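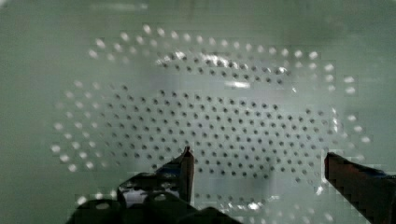
Home | Current issue | Back issues | For authors | Search
Print this article | E-mail this article

4. Position at the foot of the climb

4.1 What I was after

Anyone who has raced the Pendasthorpe circuit will tell you the same thing in the car park afterwards: if you aren't near the front when the road turns left into Turkgate, you may as well sit up and enjoy the view. I believed it myself for years, mainly as an excuse (I am a hopeless descender and always arrive at that corner badly placed). So when the timing records were finally put into one spreadsheet I wanted to know how much of it was true.

The climb is short, steep at the bottom and then just annoying. Riders come to it off a fast, straight drag from Kellham, usually with the wind over the left shoulder, and the road narrows at the old chapel before the turn. Two riders fit side by side comfortably there, three if they're on good terms. Everything I describe in this section happens between that chapel and the top.

4.2 The records

I had results from 7 editions of the race, all held in February and all over the same course. In total that gave me 1,091 recorded passages of the climb with a time at the foot and a time at the summit. The mats were Gebreyes units in every edition, which was a stroke of luck, as I didn't have to argue with myself over whether one make of chip reads earlier than another.

Some passages had to go. I threw out riders who were already a lap down, riders with a summit time but nothing at the foot, and one gentleman who according to the chip climbed Turkgate faster than a car could. Those were taken out before I arrived at the total above, so please don't subtract them again, as a reader of the first draft did.

The first lap is ridden fairly gently and the second isn't. I've kept the 2 laps apart all the way through. Lumping them together makes a lovely smooth graph and tells you next to nothing.

4.3 Sorting riders into groups

My first attempt used plain finishing order at the foot: first, second, third and so on. This was a mess. A rider in thirtieth place in a big bunch is doing quite well, and a rider in thirtieth place in a small one is hanging on by the fingernails. Lalit Yadav, who helped me with the statistics and was very patient about it, suggested using seconds behind the first wheel instead, and that's what I've done. It isn't perfect either. A bunch strung out in single file takes far longer to pass a mat than one riding shoulder to shoulder, so the same number of seconds can mean rather different things on a windy day and a calm one. I come back to that in 4.5.

I then compared each rider's climbing time with that same rider's own time on the other lap, wherever I had both. Strong riders tend to be at the front and also tend to climb quickly (no surprise there!), and without this step you'd think position was doing all the work when a good part of it is simply legs.

4.4 What came out

On the first lap, position at the foot made hardly any difference to time on the climb. People at the back sat in, spun up and lost a little in the queue after the chapel, then mostly got it back before the next village.

The second lap is another story. Riders who reached the corner well behind the first wheel climbed more slowly than their own earlier effort would suggest, and the ones in the middle of the bunch came off worse than I'd expected. The very last riders were also slow, but they'd have been slow anywhere. The middle is where good climbers get stuck. They have the strength to move up and no road to do it on.

I asked 20 regular riders where they thought the time was lost. Nearly all of them said on the steep part. The summit times can't settle that, as there's no mat halfway, but my own feeling, having been stuck there often enough, is that it goes at the corner itself. You brake, the rider ahead changes down too late, somebody unclips, and by the time you're moving the front group is round the bend.

4.5 Wind

I would have liked a proper wind reading at the roadside and I haven't got one. I used race reports and the memories of people who were there, and marked each edition simply as calm or windy. This is crude. With so few editions I wouldn't lean on it, and one wrongly remembered afternoon would be enough to turn the result round. For what it's worth, the second-lap effect is there in both sorts of weather and looks bigger on windy days. Whether that is down to the wind or to tired riders arriving in ones and twos, I can't say from these records.

A mat at the chapel would help a good deal. I've asked.

Figure 4. Perforated surface at close range, with an outer ring of bright dots.

4.6 A note on the sprinters

Several riders in the sample never contest the climb at all and wait for the flat run back to Kellham. I left them in. Taking them out by hand would have meant deciding who counts as a sprinter, and I know too many of them.

Contact the editors | Copyright 2019, the authors | Back to top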